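株式会社Trutico
報道関係各位
2018年4月7日

小規模事業所向け家具・備品レンタル「Stekholm」の提供を開始
移転や増床の際に必要な備品を月額でまとめて貸し出し、返却後の再整備まで自社で実施

株式会社Trutico(代表取締役:Toàn Âu、以下「Trutico」)は、従業員の少ない事業所や開業したばかりの店舗、教室、診療所などを対象とした家具・備品のレンタルサービス「Stekholm(ステクホルム)」の提供を本日より開始します。机、椅子、収納棚、間仕切り、受付カウンター、照明器具、空調関連の小型機器など、事業所の開設時に必要となる品目を一つの契約でまとめて借りられるサービスです。

■提供開始の背景

Truticoはこれまで、中古オフィス家具の買い取りと販売を主な事業としてきました。買い取りの現場で多かったのが、購入から日の浅い家具を手放したいという相談です。人員の増減で席数が変わった、契約更新を機に別の物件へ移ることになった、業態を変えたので受付が不要になった、といった事情によるものでした。

当社が昨年10月に取引先の事業所へ行ったアンケートでは、1,322件の回答を得ました。自由記入欄では、移転時の家具の処分に手間がかかること、開設時に各品目を別々の店で手配しなければならず納品日がそろわないこと、故障や破損のたびに問い合わせ先を調べ直していることなどが、繰り返し挙げられていました。備品の管理を専任で担当する人がおらず、代表者や事務担当者が本来の業務の合間に対応しているという回答も多く寄せられました。

こうした声を受け、当社では販売とは別に、貸し出しを前提とした在庫を用意することにしました。半年間の準備では、倉庫の一部を整備場に改修し、品目ごとの点検手順書を作成しています。

■サービスの内容

(1)品目を組み合わせた一括契約
取り扱い品目は開始時点で144種類です。一点ずつ選ぶことも、業種別に用意した基本構成から選ぶこともできます。基本構成は、事務所向け、教室向け、待合室向け、店舗バックヤード向けの四つです。構成の内容は契約前に自由に入れ替えられます。

(2)図面をもとにした配置案の作成
物件の図面をお送りいただくと、担当者が通路幅や扉の開閉、コンセントの位置を確認したうえで配置案を作成します。図面がない場合は担当者が訪問し、採寸します。採寸と配置案の作成は、対象地域内であれば契約の有無にかかわらず無料です。

(3)納品と組み立て
納品日はご契約者様の入居日に合わせて調整します。組み立て、設置、梱包材の引き取りまでを当社の配送担当が行います。エレベーターのない建物や、搬入時間に制限のある建物にも対応しますが、階数や搬入経路によっては別途費用が発生します。費用が発生する場合は事前にお見積もりをお出しします。

(4)契約期間中の入れ替え
席数の変更や部屋の用途変更に応じて、契約期間中でも品目を入れ替えられます。追加分の料金は納品日から、返却分の料金は引き取り日までの日割りで計算します。同じ品目の色違いへの変更も入れ替えとして扱います。

(5)修理と交換
通常の使用で生じた不具合は当社が修理または交換します。連絡窓口は品目にかかわらず一つです。椅子のキャスターや棚の留め具など、ご自身で取り付けできる部品については、郵送でのお届けも選べます。

■返却品の再整備について

返却された家具と備品は、Truticoの整備場で点検、清掃、部品交換を行い、再び貸し出します。点検項目は品目によって異なり、昇降機能のある椅子では96項目を確認します。張り地の傷みが大きいものは張り替え、天板の傷は研磨または交換で対応します。

再整備が難しいと判断したものは、素材ごとに分解して専門の処理業者に引き渡します。使用できる部品は取り外し、同じ型の修理用として保管します。貸し出し品には管理番号を付け、修理の履歴を記録します。ご契約者様は、借りている品目の整備履歴を専用ページで確認できます。

電気を使う機器については、家具とは別の区画で通電確認と内部の清掃を行います。消耗部品は貸し出しのたびに新品へ交換し、取扱説明書を添えてお届けします。

■管理システム「Vistolix」

在庫と契約の管理には、Truticoが開発した管理システム「Vistolix(ビストリクス)」を使用します。もともとは中古家具の在庫を社内で把握するために作ったもので、今回のサービスに合わせ、ご契約者様が利用できる画面を追加しました。

画面では、借りている品目の一覧、設置場所、契約期間、月額料金を確認できます。複数の部屋や拠点がある場合は、場所ごとに分けて表示できます。入れ替えや修理の依頼も同じ画面から送信でき、電話とメールでの受け付けも引き続き行います。料金の明細は表計算ソフトで開ける形式で出力できるため、経理処理にそのままお使いいただけます。

■先行利用について

正式な提供に先立ち、30の事業所に試験的にご利用いただきました。内訳は設計事務所、学習塾、整体院、会計事務所、小売店などです。利用期間中に届いた要望をもとに、次の点を変更しました。

・請求書の締め日を、月末のほかに二十日からも選べるようにした
・収納棚の棚板を一枚単位で追加できるようにした
・納品前日の確認連絡を、電話からメールに切り替えられるようにした
・間仕切りの脚部を、通路側に張り出さない形のものに統一した

試験利用に参加した事業所のほぼ30か所すべてが、本契約への移行を予定しています。移行される場合は、現在お使いの品目をそのまま継続してご利用いただけます。

■Bedoya展示室の開設

サービスの開始に合わせ、貸し出し品の一部を実際に確認できる展示室「Bedoya(ベドヤ)」を開設します。椅子の座り心地や机の高さは、写真や寸法表からは判断しにくいというご意見が多かったため、着座して試せる場所を設けることにしました。室内では、事務所や待合室を想定した配置をご覧いただけます。展示内容は定期的に変更します。

見学は予約制です。担当者が同行してのご案内のほか、ご自由に見ていただくこともできます。図面をお持ちいただければ、その場で配置のご相談も承ります。小さなお子様連れでのご来場も可能です。駐車場の台数には限りがあるため、お車でお越しの際は予約時にお知らせください。

■代表取締役 Toàn Âuのコメント

「買い取りの仕事では、まだ十分に使える机や椅子をトラックに積みながら、事情をうかがう機会が多くありました。事業の形が変わるたびに家具を買い直すのは、費用の面でも時間の面でも負担になります。当社には点検と修理の経験がありますので、それを貸し出しの仕組みに生かすことにしました。まずは対象地域を絞り、納品と修理の対応を確実に行える範囲から始めます。品目の追加については、ご契約者様のご意見をうかがいながら順次進めていきます。」

■ご利用条件

対象:法人および個人事業主
最低契約期間:六か月(以降は一か月単位で更新)
料金:品目ごとの月額料金の合計。配送費と組み立て費は初回納品分に限り月額料金に含みます
支払い方法:口座振替または銀行振込
申し込み方法:ウェブサイトの申し込みフォーム、または電話
必要書類:法人の場合は登記事項証明書、個人事業主の場合は開業届の控えと本人確認書類

お申し込みから納品までの期間は、品目と数量によって異なります。繁忙期は希望日に沿えないことがありますので、移転日が決まり次第、早めにご相談ください。

■今後の予定

今年10月には、契約終了時に借りている品目を買い取れる制度を追加する予定です。買い取り価格は利用期間と整備履歴をもとに算出し、契約終了の前月までに書面でご案内します。あわせて、短期の催事や研修会場に向けた一か月未満の契約についても準備を進めています。対象地域の拡大は、整備場と配送の体制が整った地域から行い、決定次第ウェブサイトでお知らせします。
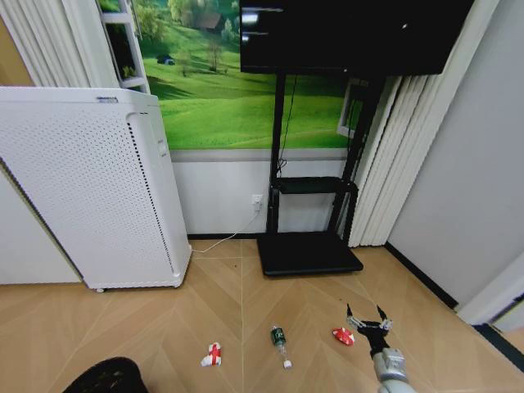
新しい品目を加える際も、ウェブサイトの品目一覧を更新し、あわせてご契約者様へメールでご連絡します。取材および展示室の見学を希望される報道関係の方は、株式会社Trutico広報担当までお問い合わせください。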